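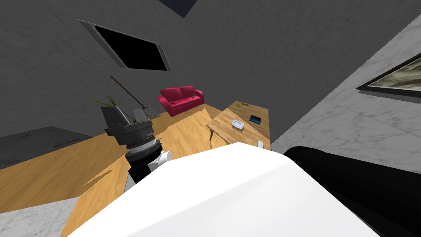

Sultside Paper Mill open day

25/03/2022

The mill at Sultside opens to the public twice a year, once in spring and once in autumn. I had meant to go for a long time and finally booked a place on the spring one. Tickets were £8 and had to be bought beforehand through the website. They send you a confirmation with a map and a note about shoes. No sandals, no heels, and long hair tied back.

I went by train. The station is at the bottom of the hill and the mill is a 2 mile walk along the river, flat nearly all the way. There is a bus, the 483, but it only runs every couple of hours and I had just missed one. The path was muddy past the weir. If you are driving, the car park is in the field opposite the gatehouse and was already filling up when I got there at ten.

You sign in at the gatehouse and get a sticker with a coloured dot, which tells you which tour you are on. Mine was green, the half past ten. There was time for a cup of tea from the urn in the old stables, where they also had a display of watermarks hung against the windows. Most were plain initials and dates. The best was a heron standing in reeds, made for a bank that closed before the war.

The tour starts in the rag loft. Up to the 1950s the mill made all its paper from cotton and linen rags, which came by barge in bales and were sorted by hand at long benches. The benches are still there, with the blades fixed upright in them for cutting off buttons and seams. Our guide passed round a tray of buttons found under the floorboards when the roof was redone. It is cold up there, and the windows are small. She said the women who sorted were paid by weight and that the dust was the worst part of the job.

From there you go down an outside stair to the beater room. Nowadays the mill buys in cotton linters, which are the short fibres left on the seed after the long ones have been taken for spinning. They arrive as thick white sheets, a bit like blotting paper, and go into the beater with water. The beater is an oval tub with a heavy roller at one side. The pulp goes round and round under the roller until it is fine enough. How long you leave it decides what sort of paper you get. A short beat gives something soft and thirsty that printmakers like. A long one gives a hard, crisp sheet which rattles when you shake it. We were handed samples of both and the difference was easy to feel.

The noise in this room is considerable. Ear defenders are on hooks by the door and I would advise taking a pair even if the guide says they are optional.

The vat house was what most people had come for. Two papermakers were working at one vat. The first dips the mould into the pulp, lifts it level, gives it a shake forwards and sideways and lets it drain. The second turns the sheet out on to a damp felt and hands the mould back. They hardly spoke and kept up a steady pace the whole time we stood there. When the pile, or post, is high enough it goes into the press. The old screw press has been kept but the one in use is hydraulic, bought second-hand from Todine when that works shut.

Visitors can have a go at a smaller vat by the door. My first sheet had a hole in it and a thick corner. The second was better. You shake it too late if you stop to think, as the water has already gone through. They put your name on a slip and you can collect the sheet dry at the end of the afternoon, or they will post it for the price of a stamp.

Drying is done upstairs in the long loft with shutters along both sides. Sheets hang over ropes made of cowhair, which does not leave a stain. It takes anything from two days to a week depending on the weather. After that they are sized with gelatine, dried a second time and pressed again. I had not realised there were so many stages after the sheet is made, and this was the part of the tour that seemed rushed. We had five minutes in the sizing room and no demonstration.

Lunch was in the canteen. Leek and potato soup with bread, or a cheese roll. There is a vegan option but it had gone by one o'clock. Seating is limited and quite a few people ate outside on the wall.

In the afternoon there was a talk in the finishing room on papers for bookbinding, with samples of the Olivora range, the mill's own heavyweight sheet. It has a slightly green cast and comes in 80 sheet packs, or singly from the shop. The speaker was clear and knew the subject well, though the room was too full to see the folding demonstration from the back. A screen or a second session would help. Grain direction was explained properly, for once, and I came away with a handout on it.

The shop takes cards. Seconds are sold from plan chests at the far end, priced by weight, and these are what you want to look at first. Most of the faults are tiny. I bought a bundle of mixed white and a few sheets of a rough grey wrapping paper which they do not list online. Bring something flat to carry it in. They will roll it for you, but it takes days under books to get the curl out.

Points for anyone thinking of the autumn date. Book early, as the morning tours sell out first. The rag loft and drying loft are reached by steep stairs with no lift, but the vat house, shop and canteen are all on the ground floor. Dogs are not allowed beyond the gatehouse. The toilets are in the yard behind the stables. The last bus back to the station leaves at ten past four.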